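Reading a Work Surface: Friction, Grip and Mats
Handout for session 3, Materials in Everyday Use
Leonilde Seixas
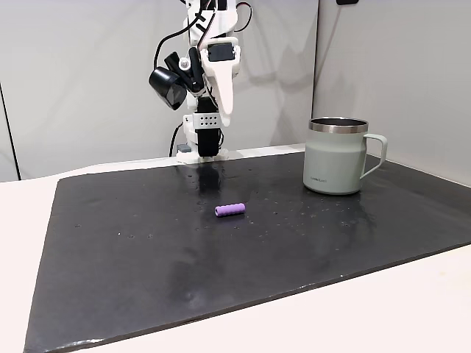

What we are doing this week

Last time we got as far as the normal force and stopped just when it was getting good! Today we pick up with friction, and I want you to come out of the session looking at every shelf liner, shoe sole and table mat with fresh eyes. Bring your notes from the tilt test if you have them, and a calculator.

The basic rule, and where it breaks

You all know the school version. Friction force equals the coefficient times the normal force, and the area of contact doesn't come into it. For a steel block on a dry steel plate this works very well. Put the same block on soft rubber and the rule starts to wobble - and I love this part, because you can measure the wobble with a spring scale and a bag of sand.

Rubber is soft enough to flow into the tiny bumps of whatever it touches. As you press harder, the real contact area grows quickly at first and then more slowly. So the coefficient you measure usually drops as the load goes up. A light cup can grip better for its weight than a heavy pot does on the same sheet.

Two things going on at once

Adhesion: the rubber and the surface stick together at the small spots where they really meet. Dust is terrible for this, and so is a film of oil.

Hysteresis: as rubber slides over bumps it gets squeezed and then springs back, but it doesn't give back all the energy. The lost part becomes heat. This still works on a rough wet surface, where adhesion is weak, and it is one reason tire makers care so much about their rubber mix.

Worked problem

A box on a rubber-topped table has a weight of 618 N. It takes a sideways pull of 464 N to get it moving. Find the coefficient of static friction.

464 divided by 618 gives 0.75. No units, remember, because newtons cancel newtons.

Now find the angle at which the same box would start to slide if we tipped the table. The tangent of the angle equals the coefficient, so we want the inverse tangent of 0.75, and that comes out a little under 37 degrees. Steeper than most people guess! Try it at home with a cutting board and a school eraser before you believe me.

(Keep in mind that we are treating the coefficient as fixed here. For rubber that's a shortcut, see the section before last.)

Lab part

You will work in pairs with two sheets, the Grastinex and the Pivodden. Wipe both with a damp cloth and let them dry fully. Set the block down gently, wait 30 seconds, then pull slowly and write down the highest reading. Repeat with more sand in the bag. Please do wait the full time - rubber keeps settling into the surface after you put a load on it, and a rushed reading comes out low.

Plot pull against load. If the points bend over toward the load axis, you have found the wobble.

To read

Gavalas, chapter 3, up to the part on wear. The Vendness notes are good on tires if you want more.

Lab sheets are due 14th October, in the box by the door.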